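Lindier to open serviced apartments in former Culedach offices

February 4, 2019 – Lindier, the short-stay accommodation company, will open its second property in July. The building, on Lockyer Street, was used as the head office of insurance broker Culedach until two years ago and has been empty since the firm moved to smaller premises.

Work on the upper floors is under way. The finished building will have 12 apartments, each with its own kitchen and laundry, and a shared sitting room on the ground floor that guests can book for meetings in the daytime. The total floor area is 3000 square meters, including the basement parking level.

"We looked at several sites and this one needed the least done to its structure," said Leonie Henare, managing director of Lindier. "The stairs are sound and the windows are large. Most of the budget can go into the rooms, where guests will notice it."

Interiors are by the design studio Hinik, which also worked on Lindier's first property. Lead designer Narayanan Rao said the studio had kept to plain walls and a small range of colors.

"People stay with Lindier for weeks at a time – they bring work with them, and sometimes children," Rao said. "A room with too much going on gets tiring by the third night."

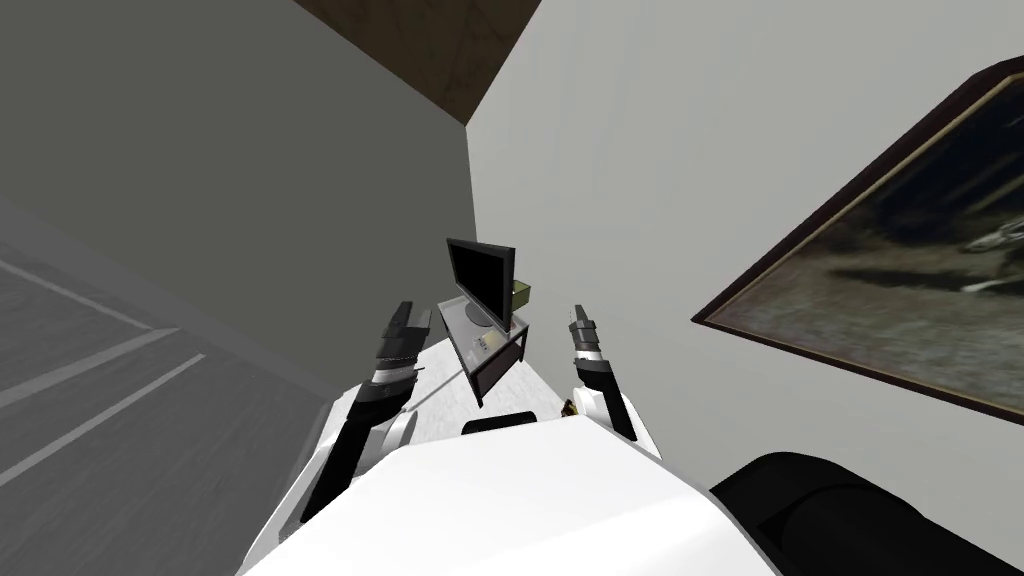
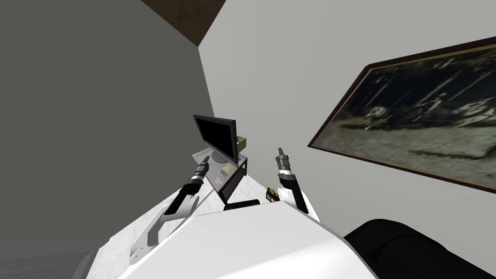
Bookings and rates

Bookings open to companies first, and to the public four weeks later. Nightly rates start at $200 for a one-bedroom apartment, with lower rates for stays of a month or longer. Guests who have stayed at Lindier's first property will get an email with a booking code.

Keegan Rewi has been named property manager. He joins from the company's reservations team and will hire front desk and housekeeping staff in the coming months.

Neighbors with questions about construction hours or deliveries can call the site office, which is staffed on weekdays. Street parking outside the main entrance will stay open during the work.

Media contact

Ataahua Maihi, Communications, Lindier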